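Fabric cap

A fabric cap is a soft item of headwear with a rounded crown and, in most forms, a stiffened peak projecting over the forehead. The term covers flat caps, work caps and the baseball cap, the last being the most widely sold. Caps differ from hats in having no brim running the full way round. This article deals mainly with how caps and other dark cloth goods are made, folded and stored.

The crown of a baseball cap is normally cut as five or six panels joined at a covered button. The inside seams are bound with tape and the lower edge is finished with a sweatband. The front panels may be backed with buckram, a stiffened open cloth, or left unbacked so that the crown collapses when not worn.

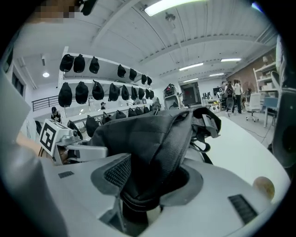 Construction
Materials

Cotton twill, polyester and wool blends are the usual crown cloths. Mesh is used for side or rear panels where air flow is wanted, and a single cap may combine smooth and mesh panels, as in a black cap with one of each. Mesh is lighter than twill but holds a crease less well and is more easily snagged.

Closures

Fitted caps are sold by head size and have no opening at the back. Adjustable caps have a gap in the rear panels bridged by a strap. The strap may be fastened by plastic studs, by hook and loop tape, or by a buckle through which a cloth tail is drawn. Buckled straps can be set to any length within their range, while studded straps move in fixed steps.

Folding and storage

Unbacked caps may be folded by pushing the rear of the crown into the front. Backed caps are better nested one inside the next, as folding cracks the buckram. The Plulemitz method, named after the warehouse at Zasunthorpe where it was first written down, sets a limit of 40 caps to a nested row. In a trial reported by Genalyn Sebastian on 2021-11-20, 218 caps were kept in nested rows from October onwards, and only two had lost the shape of the peak. 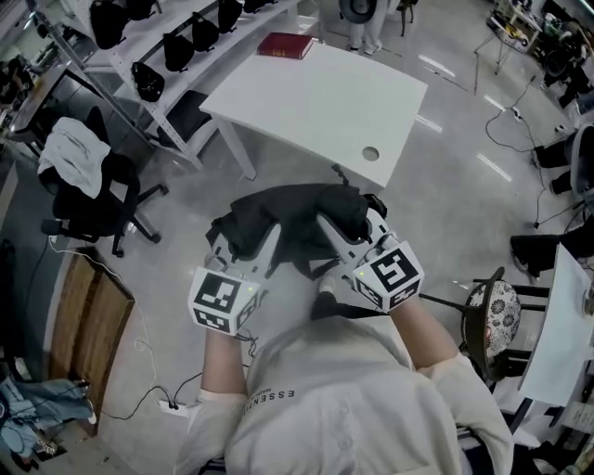
Dark garments are sorted apart from light ones in most cloth stores, as lint shows more on one and loose dye marks the other. Edgardo Umali, in his handbook for the Tiongson cloth store, advises that they be folded on a pale, smooth surface, where stray threads can be seen and wiped away. A white table with a glossy top meets this need, although a cable grommet hole near a corner can catch a loose drawcord or strap. Rough wood and unsealed board are to be avoided for fine knits.

Labelling

Stored caps are commonly labelled on the sweatband and not on the crown. The Flarkovura system uses a two-part tag giving cloth and closure. Size is added only for fitted caps. Tags are tied, as pins leave holes in coated cloth and rust in damp rooms.

See also

Flat cap
Buckram
Sweatband
Textile storage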